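So I've been promising for weeks that I'd write up the old desktop, and tonight the kettle's on and the dog is asleep on my feet, so here we go. It'll be a long thread, sorry in advance, I've never been able to tell a short story in my life.

1/ Some background for the new folks. My sister was clearing out her office and had this tower sitting under the desk, light gray on the inside, heavy as a sack of potatoes. She was going to drop it at recycling. I said no, no, give it to me, I'll get it going for the kids' homework. She has heard this kind of thing from me before (the bread machine, the sewing table, the other bread machine).

2/ The plan was simple enough. Open it up, clean it out, see what's what, put in more memory and a little solid state drive, and have a perfectly nice machine for typing and spelling games. I gave myself a weekend. That was in January.

3/ First thing, and I say this with love to everyone who's ever been afraid of opening one of these up: the side panel is just a door. You unplug everything, you lay the case down on its side on a towel, you take the screws out of the back and slide. I was nervous as anything the first time I did it, years ago, and now I look forward to it. It's like lifting the lid on a piano.

4/ The dust, though! I carried the whole thing out to the back porch and went at it with a soft paintbrush and one of those rubber squeeze blowers. Went through the vents, the fan blades, the grille on the power supply, everything. The neighbor waved at me through a cloud of it. If you're doing this, hold the fan still with a finger while you brush so it doesn't go whizzing around.

5/ I keep my tiny screws in an old Tindska cookie tin with paper muffin cups inside, one cup for each kind, and I write on the paper where they came from. "Side panel." "Drive tray." "No idea." That last cup always fills up faster than I'd like, and I have made my peace with it.

6/ A lot of you asked what screwdrivers I use. It's a Loler set I bought at the hardware store on Adams Street, 51 pieces in a folding case, and I'd guess I've used maybe five of them in my life. But I do love opening the case and seeing them all lined up. The long thin one with the Phillips tip is the one that does all the work.

7/ Then the cables. Oh, the cables. I know people who can make the inside of a computer look like a magazine spread and I admire them very much, but I'm a person who's happy if the side goes back on without a fight. My one rule is to take a picture of every single plug before I pull it, and another one after it's out. Phones are wonderful for this. My camera roll is grandchildren, tomatoes and connectors.

8/ The part I was most careful with was the area by the processor. I'd read that the paste under the cooler dries out over the years, so I bought a tube of Graseder paste and a packet of lint-free wipes and set aside a whole evening for it, with the good lamp and no radio. You want to go slowly around there and keep the tip of whatever you're holding well clear of the socket. I touched the bare metal of the case every few minutes too, to let off any static. My husband came in to ask about supper and got shushed. 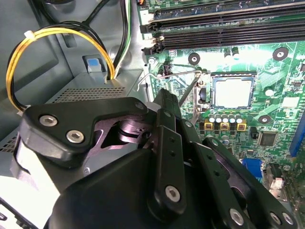
9/ After that I turned my attention to the memory, which is my favorite job in the whole machine. You push the little latch, line up the notch, and press until you hear the click. Do it firmly! I was far too gentle my first time, years back, and spent two days thinking I'd killed a computer when the stick simply wasn't seated.

10/ While I had it open I moved the yellow and black power cables over to the side a bit. They have a white tie on them near the top and I left it alone, whoever put it there had neater hands than mine.

11/ Still on the list: the drive, which I've bought and then put somewhere safe (you know how that goes), and a new battery for the clock, as I'm told a tired one can make these old things forget what year it is. My sister is betting on 1952. I said 2000, to be polite to it.

12/ If any of you have a spare drive tray in a drawer, please holler. I'll trade you for tomatoes or a jar of pickles, your choice. And send me pictures of your own projects, finished or not, I read every reply even when it takes me till the next morning to answer.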